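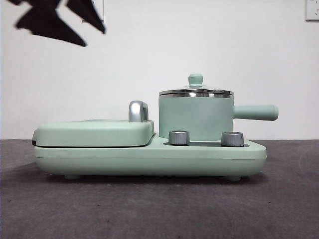
Bheki Ntuli thinks the lid should stay on for the whole warm-up and the clock should start when steam comes out of the vent. His argument is that the pot is small, the heating plate is weak, and with the lid off we are mostly measuring the draft from the corridor. Agreed for the water runs. For the grill side it makes no difference and I have left that procedure alone.

Breakfast cooker, bench notes, February

Started 9:40. Unit is the green combined one, grill on the left, pot on the right, on the gray bench surface by the white wall. Log name is Dolan, same as on the sheet. The other unit, Metix, is still with Naledi Mabuza for the cord check and does not appear in this entry.

Purpose: get repeatable numbers for the pot side before we write the one-page instructions for the break room. The old instructions were copied from a different cooker and give times that do not match this one.

Setup. Pot seated in the recess, handle pointing out to the right past the base. It will seat at other angles, but then the handle ends up over the grill or over the front edge where a sleeve can catch it. Bongani Venter wants the handle position written into the instructions as a fixed item. Done, it is step 2 in the draft.

Run 1. 200 ml tap water, lid on, no rack. Dial at the top mark. First steam from the vent came well before a visible boil. I had the probe through the vent for the first part and took it out again when I noticed it was resting against the pot wall, so the early readings are no good. Struck from the sheet.

Run 2. Same water volume, same dial mark, probe clipped to the rim with the lid set slightly off. Time to steady boil 109 s longer than the copied instructions claim. Condensate ran down the outside of the pot on the side where the lid was lifted and collected on the base. Wiped up before continuing. The clip method is not acceptable for a water run with anything electrical underneath and I will not repeat it.
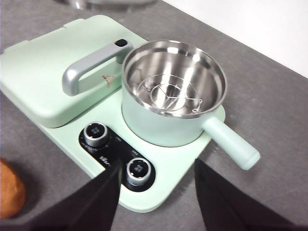 Run 3 was with the wire rack in the bottom of the pot. The rack is the round one with crossing spokes and small feet. It sits level if pressed down lightly after placing. Water must stay below the wire or the food boils on the underside and steams on top, and with 200 ml in this pot that is too close. Reduced the fill and marked the new level on the measuring cup with tape. The number goes on the sheet after it has been repeated once.

Dials. There are two on the oval panel and they are easy to confuse from a standing position, because the print on top is small and light on a dark glossy face. Siyabonga Moodley turned the wrong one during the practice run last month and heated the grill with the pot full of cold water. No damage. For the instructions I want a close drawing of the panel with one dial labeled, and a line telling people to check the pot after two minutes.

Grill side. Lid kept closed all morning. I checked it for heat by hand while the pot side was running and got nothing beyond slight warmth along the near edge. Surface thermometer gave 104 F at the highest point. Acceptable, but it means bread left in there while the pot runs will dry out. Note for the instructions: grill empty when not in use.

Lid handling. The knob on the glass lid is the only part I would touch during a run. It stayed comfortable through run 3. The steel rim did not. Vent is close to the rim, so it matters which way the lid is turned. With the vent on the handle side, steam comes up where the wrist goes when you reach for the pot.
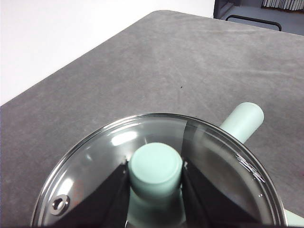
Best position so far is vent turned away from the pot handle, lid lifted straight up by the knob, held over the pot until it stops dripping, then set down on a folded towel. Tilting it toward you sends the condensate down the front of the pot and toward the panel. Dumisani Van der Merwe asked for a stand so the lid does not have to go on the bench. We have a plate rack from the Sollorach order that might take it. To be tried.

Cleaning. Pot interior wiped out with a soft cloth and dish soap, rinsed, dried. Left a faint scale line at the run 1 water level. Roughly a teaspoon of vinegar in warm water took it off. Rack washed separately. Outside of the pot and the base: damp cloth only.

Open items
Repeat run 3 at the taped level, lid on, vent turned away.
Eggs on the rack, one batch, times to be taken from first steam.
Drawing of the dial panel.
Ask Naledi for the cord result on Metix.
Throw out the copied instructions on the break room door.

Stopped 12:15. Unit unplugged, cord coiled behind it.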